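# Gripper care, kitchen station

Notes and one photo from the pair of hand-held grippers we keep at the Skornness kitchen station. The page is for people who set them up, clean them, or change parts on them. It was last updated June 19, 2023.

The station has one pair, a left and a right. They share a shelf, a tool roll and a log sheet. Spare pads and screws come from Tusix, and the bench work is done in the Urbonaitė building, second door past the loading dock. Anything listed as a shelf job can be done without taking the grippers there.

## Before a session

Open and close each gripper ten times with nothing in it. The fingers should travel evenly and meet flat. If one finger gets there first, the linkage on that side is dragging, and the gripper goes to the bench.

Wipe the pads with a damp cloth and let them dry. Do not use kitchen degreaser. It leaves the rubber slick, and we lost a set of pads to it last October.

Check the screws by hand with the small driver. Snug is enough. Over-tightened pivots are the most common fault on the log sheet, and a tight pivot feels like a worn spring to whoever is holding it.

## Thin-object check

Chopsticks are the hardest thing we ask the pads to hold. They are narrow and they roll, and any twist in the fingers shows up at the far end of the stick. We run this check after every pad change and every linkage adjustment, with one long cooking chopstick per gripper and the big white pan on the stove.
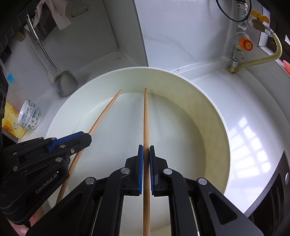 *Pad check over the pan, one chopstick to each gripper. The right-hand stick is held upright between the two blue pads.*

Look down the stick from the grip to the tip. If it leans when the fingers close, the pads are not seated at the same height. Back off the pad screws, push both pads down to the stop, and tighten again a little at a time.

Next, touch the tip to the inside wall of the pan and drag it slowly toward you. The stick should not turn in the grip. A small amount of slip along its length is fine. Repeat with the other hand, then with both together, and write the result on the log sheet even when it passes.

Use wooden sticks only. Coated ones slide on new pads and give a false fail.

## Changing the pads

This is a shelf job. Pads are due at 4000 closings or when the edge starts to lift, whichever comes first. Change both pads on a gripper at the same time. A new pad facing an old one will pull the object to one side.

1. Open the fingers fully and set the gripper on the mat.
2. Take out the pad screws and put them in the tray.
3. Lift the old pad from the bottom edge.
4. Clean the finger face with alcohol. Scrape off any leftover rubber with the plastic blade, never the steel one.
5. Seat the new pad, start the screws by hand, then tighten.
6. Leave the gripper closed on a folded cloth for 14 minutes before the thin-object check.

## Linkage and pivots

This one is for the bench. The linkage gets one drop of Grumon light oil at each pivot after every 32 sessions. Wipe off the extra right away. Oil that runs down to the pads ruins them, and it picks up flour.

If a pivot still sticks after oiling, take the screw out and look at the washer. Flattened washers get replaced, part 286 in the Tusix box. Do not reuse them on the other side.

## After a session

Wipe the plates and jaws, including the inside corners where sauce collects. Keep water out of the joints. Put the grippers back on the shelf half open, so the pads are not touching, and hang the cloth up to dry.

Log sheets go in the blue folder. Full ones are scanned at the end of the month.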